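Review: Zetasberg Reach, a wrist-camera learning kit for small arms
Reviewed for the Flernetthorpe Automation Bulletin, 2023-10-05

The claim in the Zetasberg Reach paper is simple enough. Show the arm a task by hand, record what the wrist camera sees, train overnight, and the arm will do the task in places it has never been. The kit is sold on the strength of that paper, and the paper is sold on one number: 31 demonstrations per task. I've had the kit on my bench at Follham since April and I'd like to talk about that number, and a few others.

What you get is the camera mount, a pair of replacement fingers, the recording software and a set of starter weights. You supply the arm and the computer. Setup took me most of a day. The mount is solid and the cable clips are better than the ones I'd been using. The printed guide skips the step where you tell the software which way up the camera sits, and if you miss it the training runs to the end and gives you rubbish.

The method itself

Strip away the branding and this is imitation learning with a twist. The policy gets the wrist view and the finger opening, and no overhead camera at all. It predicts the next short burst of motion, carries out part of it, then looks again. The twist is a second, smaller network that scores how familiar the current view is. When the score drops, the arm slows down and backs off toward something it recognizes.

I like the idea. A wrist camera moves with the hand, so the view near the grasp should look much the same wherever the table is. The paper leans hard on this and offers one chart in support, with no error bars and no mention of how many training runs it took to get it.

My first test was reaching into a woven basket, picked on purpose to be awkward. Light comes through every gap in the floor, so the policy has a field of bright specks to deal with as well as the thing it's meant to pick up. The basket colour is at least a long way from red.

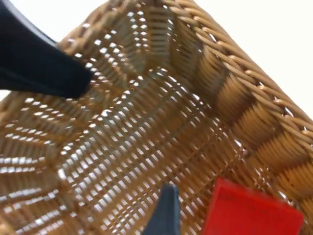
Results on the bench

I recorded 31 demonstrations to match the paper, trained with the default settings, and ran the basket task in batches of nine. The first batch gave seven good picks. So far, so close to the brochure. Then I turned the basket a quarter of the way round and the next batch gave two. Nothing else was touched.

Adding more demonstrations with the basket turned helped, as you would expect. It also undercuts the headline. If each new angle needs its own set, the honest cost of the task is a good deal higher than 31, and the paper should say so. Its own appendix lists 735 recorded episodes across all tasks, and I couldn't find a clear statement of how the 31 for each task were chosen from that pile. Were they the first 31? The cleanest 31? It matters a lot, and one sentence would have settled it.

The familiarity score was the part I most wanted to work. With the basket it behaved fairly well. The weave gives the network plenty to hold on to, and when I swapped in a basket with a tighter pattern the score fell and the arm slowed. I have no complaint there.

Plain surfaces are another story. Up close to smooth grey and white panels the wrist view holds very little: a seam, a soft shadow, the edge of something pale. I would want any sensible score to drop sharply in views like these. Mine stayed high in most of the runs I logged, and the arm carried on at full speed.

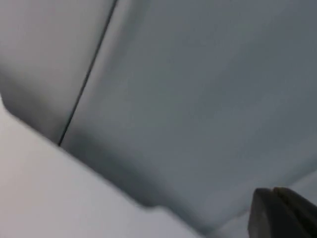
Flernetthorpe Automation Bulletin - Kit reviews - Page 7

My guess is that blurry, nearly blank views are common in the starter data, because every arm passes close to something dull on its way to something else. The small network has learned that blank is normal. It is a guess, and I can't check it, as the starter data isn't released with the weights.

Against the Nomura baseline

The paper compares Reach with the older Nomura method and reports a clear win on every task. I ran Nomura on my own recordings and gave it the same training time. On the basket at its original angle, Reach was better by one pick in nine, a gap I wouldn't bet lunch on. With the basket turned, the two were level. Nomura has no familiarity score, so it never slows down, and it finished each run sooner.

One bench and one arm don't overturn a paper. My lighting is probably worse than theirs and my demonstrations are surely messier - I am not a patient teacher. But people buying this kit will have benches like mine.

Should you buy it?

For the mount and the recording software, maybe. Both are tidy and I'll go on using them. For the method, wait. I'd want to see the turned-object tests, the rule for picking demonstrations and the starter data before I paid for the full licence. The maker told me an update to the scoring network is planned but gave no date. I'll rerun the panel tests if it arrives while I still have the kit.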